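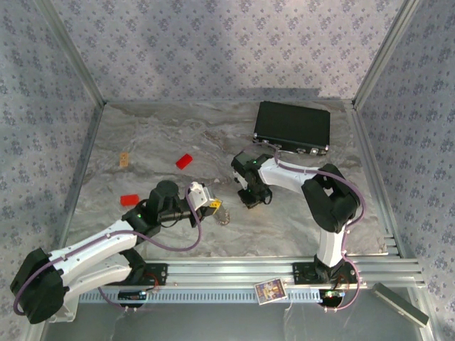
Every listing for peel-and-stick wallpaper says the same two things: goes up in an afternoon, comes off clean. I've been suspicious of the second claim for years and the first one even longer. So when Tipoki put its small floral on sale at $18 a roll, I bought enough for our upstairs hall and the inside of the linen closet and told myself I'd write down what happened.

The color I picked is sold as a pale lavender-gray with little dark blue flowers. Online it looked more lavender. On my wall it's mostly gray until late afternoon, and then it goes a bit purple for an hour. I like it better than I expected to. I can't say I'd have ordered it from seeing it at noon.

**Before you open a roll**

Tipoki's instruction sheet is one page, and most of it is safety stuff about scissors. The part that matters is a single line near the bottom: walls must be "smooth, clean, and fully cured." Fully cured means paint that has had weeks to harden, and the sheet doesn't say how many. I called the number on the box and was told four. The website says three. I waited five and felt silly about it, but the paint I'd put on in April is still on the wall, so fine.

Smooth is the harder word. Our house was built in 1834 and there isn't a flat wall in it. If you have orange-peel texture or old plaster, read the rest of this before you get excited about a sale. I skim coated the hall. That took longer than the papering and made a far bigger mess, and I notice it never shows up in anyone's "one afternoon" story.

**Putting it up**

The backing peels easily. It has a printed grid, and the grid is accurate, which I checked against a steel ruler because I've been burned by a different brand. The paper itself is thicker than the Vasivitz stuff I used in the powder room and much less stretchy. That's a good thing. Vasivitz stretched so much when I repositioned it that the pattern didn't line up by the time I got to the baseboard.

You do get to reposition this one, up to a point. The box says "endlessly." I'd say you get two tries with a full-length strip. After that the corners pick up dust and lint and they won't grab anymore. I lost one strip completely when it folded onto itself, and there was no saving it. Buy an extra roll. Everybody says that and I always ignore it, and I had to order again and pay full price.

Matching a small print is tedious. Big patterns are easier to line up, whatever the blogs tell you, and a small one hides a mistake only if you're standing well back. In a hallway you're never standing well back. I have one seam by the bathroom door that's off by the width of a petal and I see it every morning.

The squeegee that comes in the box is junk. I used a Fineck plastic smoother with a felt edge and had far fewer bubbles. Change your knife blade often too. A dull one drags the vinyl and leaves a little white ragged line at the ceiling that you'll be touching up with a marker.

**Corners**

The video on the Plindside site (that's where I bought it) shows a woman wrapping a strip around an inside corner like she's making a bed. Don't. Mine looked great for two days and then pulled away from the corner in a long hollow tube. I slit it with a knife, overlapped a narrow strip, and it's held. Cut at the corner in the first place and you'll skip all that.

**Does it come off clean?**

I tested it in the closet, where I'd papered over three different surfaces on purpose. On semi-gloss trim paint it came away perfectly. On the skim-coated and primed section it came off with a faint tackiness that washed away with dish soap. On flat builder's paint it took the paint with it, in chips, down to the drywall patch somebody had put in before us.

My friend Lamduan Siriwan rents, and she'd been planning on this same paper for her bedroom. Rentals are nearly always flat paint. I told her to put a scrap behind the dresser and leave it a month before risking her deposit. The "renter friendly" sticker on the box really ought to come with that advice.

**Wear**

So far, decent. A laundry basket has scraped the wall more than once and left marks that wiped off. The seams above the radiator have opened slightly, and I expect that to get worse next winter. The ones on the outside wall are tight. There was a plastic smell for the first week, strong enough that we kept the bedroom doors shut.

Plindside has more than 600 reviews of this paper, nearly all five stars, and a lot of them were clearly written the same weekend the paper went up. I'd like to hear from those people after a year.

**What I'd pay**

At $18, yes, for a closet, a powder room without a shower, or the back of a bookcase. At the regular price I'd look hard at ordinary pasted paper, especially for a whole room you own. For a rental, only after the dresser test. I've got most of a roll left over and it's going in the kitchen drawers.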